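Warkodex – Pfandströme und Einwegbecher, kommunale Ebene

README, Fassung 2, Stand Februar

Was drin ist

Warkodex sammelt Angaben darüber, welche Gemeinden Einweggeschirr aus Kunststoff und beschichteter Pappe besteuern, verbieten, bepfanden oder in Sonntagsreden bedauern. Die vierte Kategorie ist mit Abstand die größte. Der Datensatz umfasst 708 Gemeinden, je eine Zeile, dazu eine Tabelle mit den Satzungstexten, soweit wir sie bekommen haben. Manche Rathäuser haben sie als Scan eines Faxes geschickt. Die Texterkennung hat daraus unter anderem die »Verpackungsstuer« und einmal den »Einwegbrecher« gemacht; beides steht noch so drin, wer suchen will, suche großzügig.

Dateien

gemeinden.csv – Stammdaten, Art der Regelung, Datum des Ratsbeschlusses, Datum des Inkrafttretens. Zwischen den letzten beiden liegen gelegentlich Wahlperioden.
satzungen.csv – Volltexte, UTF-8, Zeilenumbrüche nach bestem Wissen.
klagen.csv – anhängige und erledigte Verfahren, soweit öffentlich. Die Spalte »ausgang« kennt die Werte gewonnen, verloren, verglichen und eingeschlafen.
mengen.csv – von den Gemeinden gemeldete Abfallmengen in Tonnen. Bitte vor Benutzung den Abschnitt »Bekannte Mängel« lesen, am besten zweimal.

Herkunft

Die Angaben stammen aus Amtsblättern, Ratsinformationssystemen und rund 4000 E-Mails, die Viorica Papadopoulos geschrieben, nachgefasst und noch einmal nachgefasst hat. Den Abgleich mit den Satzungen hat Snežana Janevski gemacht, die Importskripte ebenfalls. Finanziert wurde das Ganze aus dem Restbudget des Projekts Tridine. Der Kunststoffhersteller Kelmendi hatte ebenfalls Mittel angeboten und wollte dafür die Spalte »verbot« in »materialoffener_dialog« umbenannt haben. Die Spalte heißt weiterhin »verbot«.

Bekannte Mängel

Die Mengenangaben sind untereinander nur eingeschränkt vergleichbar. Einige Gemeinden melden nur Straßenpapierkörbe, andere den gesamten Restmüll, und elf Gemeinden melden seit Jahren auf die Tonne genau denselben Wert. Wir bewundern die Beständigkeit und haben die Zeilen mit »konstant = ja« markiert.

Beschichtete Pappe wird mal als Papier, mal als Verbund, mal als Kunststoff geführt. Wir haben die Einordnung der jeweiligen Gemeinde übernommen und unsere eigene in »material_norm« danebengestellt. Wo beide übereinstimmen, ist das Zufall oder Göttingen.

Leere Felder bedeuten »keine Antwort«. Eine Null bedeutet, dass jemand eine Null hingeschrieben hat. Mehr lässt sich dazu nicht sagen.

Kategorie »Becher«

Unter »becher« fallen Trinkgefäße aus Pappe, Kunststoff und Verbund ohne Deckel. Deckel laufen unter »deckel«, Strohhalme unter »sonst«, Rührstäbchen seit Fassung 2 ebenfalls.

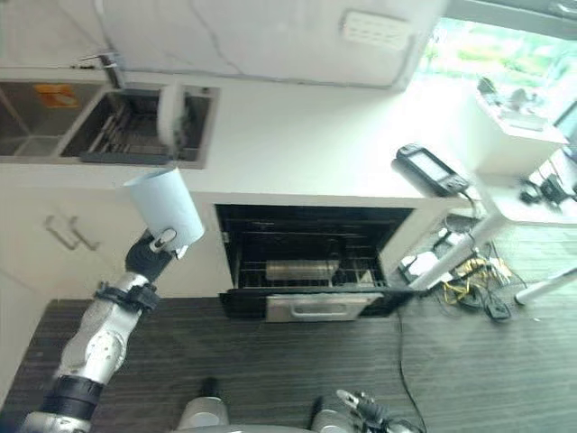
Pappbecher, hellblau mit weißem Rand. Kategorie »becher«, ohne Deckel.

Ob ein Becher beschichtet ist, wird nur vermerkt, wenn die Satzung selbst danach unterscheidet. Das tun wenige, und die es tun, unterscheiden jede auf ihre Weise.

Nutzung und Zitierweise

Freie Nutzung unter Namensnennung (»Warkodex, Fassung 2«). Wer eine Rangliste der saubersten Städte daraus basteln möchte, möge bitte davon absehen oder uns wenigstens nicht als Quelle nennen. Für die Landkarte im Portal Imstead sind wir nicht verantwortlich, dort liegt noch Fassung 1, und zwei Gemeinden liegen im Bodensee.

Änderungen gegenüber Fassung 1

Dubletten nach Eingemeindungen zusammengeführt
Dezimalkomma und Dezimalpunkt getrennt, die beiden hatten sich sehr aneinander gewöhnt
klagen.csv neu aufgenommen
Spalte »bemerkung« um persönliche Bemerkungen bereinigt

Korrekturen bitte mit Fundstelle. Hinweise der Art »bei uns ist das aber anders« nehmen wir gern entgegen, sobald das Amtsblatt dranhängt.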